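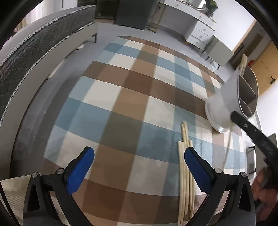
Clearing out the craft corner, part two

I said in May that I would get the living room back, and I have mostly done it. The shelves were the easy part. What was left was everything that had collected beside the sofa, and that took up all of yesterday morning and some of the afternoon.

My method is to put things on the rug and deal with them there. I used to do it on the dining table, but then we needed the table for dinner and everything went back where it came from. On the rug it is in the way, so it gets finished. Ours is a big check in browns and blues, and the squares are useful. I give each kind of thing its own patch and try to stick to it.

The round white container

I have had this container for years. It is a plain white cylinder with gray dividers inside, and I bought it to hold brushes and pens. For a while it did. Then it moved to the floor by the sofa and people started dropping things in it. By yesterday it held two dead pens, a tape measure, a glue stick with no cap, some string, a phone charger for a phone we no longer own, and a lot of crumbs.

The best way to empty a container with dividers is to lay it on its side and pull things out one compartment at a time. If you turn it upside down, the small stuff jams in the corners and then falls out later when you are carrying it across the room. I did it the wrong way last year and was finding beads under the sofa for weeks.

Once it was empty I wiped it out with a damp cloth wrapped around the handle of a wooden spoon. My hand does not fit between the dividers. It took 15 minutes, and most of that was one sticky patch at the bottom of the narrowest section.

I thought about getting rid of it and buying a set of drawers. I looked at a set from Ditix, which would have fit next to the bookcase, but the drawers were too short for the things I need to store. The container stays.

The sticks

I keep a bundle of thin cream-colored sticks for small projects. I use them for plant labels, for holding up seedlings, and once for a model bridge that my nephew needed for school. They roll. Put one down on a hard floor and it is gone. The rug is better for this, and they stay more or less in a bunch if you lay them down together.

They had been living in a drawer with the batteries, and every time I opened it one of them caught on the frame and bent. Now they go upright in the tallest compartment. I put a rubber band around them low down, loose enough that I can slide one out without taking the band off.

Things I did not keep

I filled one grocery bag with trash and one with things to give away. The giveaway bag has 3 rolls of ribbon, a hole punch, and a box of Amini colored pencils that were a present and never got sharpened. Garnet McIntyre down the street runs a kids' art hour at the Mutbridge library and had already told me she would take pencils of any brand. I will drop the bag off when I go to return my books.

I threw out the glue. I also threw out a pad of tracing paper that had gone wavy from sitting next to the radiator.

The sofa

With everything off the floor I pulled the sofa out and vacuumed behind it. There was a lot of dust and one sock. While I was down there I ran the brush attachment along the braided cord on the edge of the back. It holds lint more than the rest of the fabric does, and dark gray shows every bit of it. I should do that more often than I do.

The sofa went back 2 inches farther from the wall than before. That leaves room for the curtain to hang straight, and I can get the vacuum hose in there without moving anything.

What is left

The container is on the bottom shelf of the bookcase now. I have told everyone in the house that it is for brushes, pens, and sticks. The tape measure went to the kitchen drawer with the other tape measure.

I still have to do the box of yarn in the hall closet. I opened it last night, looked at it for a minute, and closed it again. I have set aside 30 minutes for it tomorrow after lunch, and I will write that one up if there is anything in there worth mentioning.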